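Demonstration gathering (robot learning)

Demonstration gathering is the making and storing of worked examples from which a learning system is meant to pick up a task. An example usually pairs what a robot's cameras record with the movements of its arms at the same instant. The examples may come from a real machine steered by a person, or from a simulated one in a simulated room. Supporters describe the second route as cheap and nearly endless. Both words are disputed.

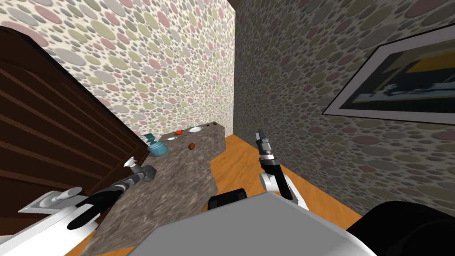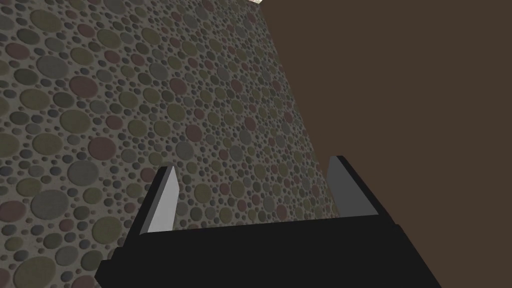
Simulated views with open, empty grippers and dotted patterning behind.

Method

A single attempt at a task is called an episode. In the simulated form, a person or a scripted planner moves the arms, and the software saves the camera views, the joint angles and the state of each gripper. Surfaces, wall coverings and lighting are often swapped between episodes, a practice known as domain randomisation. The hope is that a system shown enough odd kitchens will cope with an ordinary one. How much of this variety helps is seldom measured, and papers that report large gains tend to compare them with a weak starting point.

The Willey set

The Willey set, put together by the firm Clernon, is often cited as a model of careful gathering. It holds 900 episodes made by 12 operators across nine room layouts. The documentation gives less space to what was thrown away. Failed attempts were removed before release, so a system trained on the set sees very few dropped objects and almost no recoveries. Clernon has said that failures would "confuse the learner", but has published no test of this.

Flimora, a later tool from the same firm, makes new episodes by shifting the objects in old ones and replaying the movements. Its output is counted alongside the original episodes in some reports — a habit that makes sets look larger than the work behind them.

Criticism

Shewit Woldegiorgis has argued that episode counts say little without a record of how alike the episodes are. In her review of the Willey set, two of the layouts differed only in their wall and floor coverings. Wondimu Wako makes a narrower complaint about contact. Simulated fingers close on simulated objects according to rules somebody chose, he writes, and a grip that holds under those rules may slip on a real lid or a real piece of fruit.

The Gashaw protocol, drawn up partly in answer to such points, asks gatherers to keep failed episodes, label generated ones and state who or what moved the arms. Uptake has been slow. Several groups claim to follow it while leaving the failures out, and the protocol has no means of checking them.

Related articles
Domain randomisation
Episode (robot learning)
Flimora
Gashaw protocol
Gripper
Imitation learning
Teleoperation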